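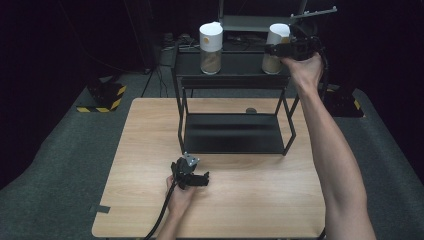 The Notidgate bridge has charged nothing since it opened, and Borislav Lazarević wants to keep it that way. He lives on the Tresora side of the river and has spent most of June asking neighbors to phone the county before it votes on a two-dollar crossing fee. We talked at a light wooden table, next to a black two-tier rack with a couple of clear, white-capped containers on its upper shelf, and he kept his call sheets in his lap the whole time. "I have 397 signatures," he said. "Signatures are fine. Calls get written down by the clerk."

The county says the fee would pay for deck repairs. Lazarević does not dispute that the deck needs work. He drove over it twice a day for 16 years, to a job at the Surnetti cannery.

"Fix it, sure. We already pay a road levy," he said. "It came to $238 on my last bill. I'd like to know where that went before I pay at a gate."

He asked for the levy accounts in writing and got a one-page summary back. It lists road spending as a single line. He has asked again.

Commissioner Cárdenas, who proposed the fee, has offered a discount pass for residents. Lazarević read the draft and found that it covers one vehicle per household.

"My wife works in town and I take my mother to the clinic," he said. "That's two cars. Most people out here have two cars — some have a truck for the farm besides."

The last traffic study counted 2341 crossings a day. He thinks the number is low for harvest season and wants a new count before any vote. Two commissioners have told him they agree, though neither has said so at a meeting.

The hearing is set for Jun 8, 2026, at the county annex. Speakers get three minutes each and have to sign up at the door.

"I'll read mine off a card," Lazarević said. "I get mad and lose my place otherwise."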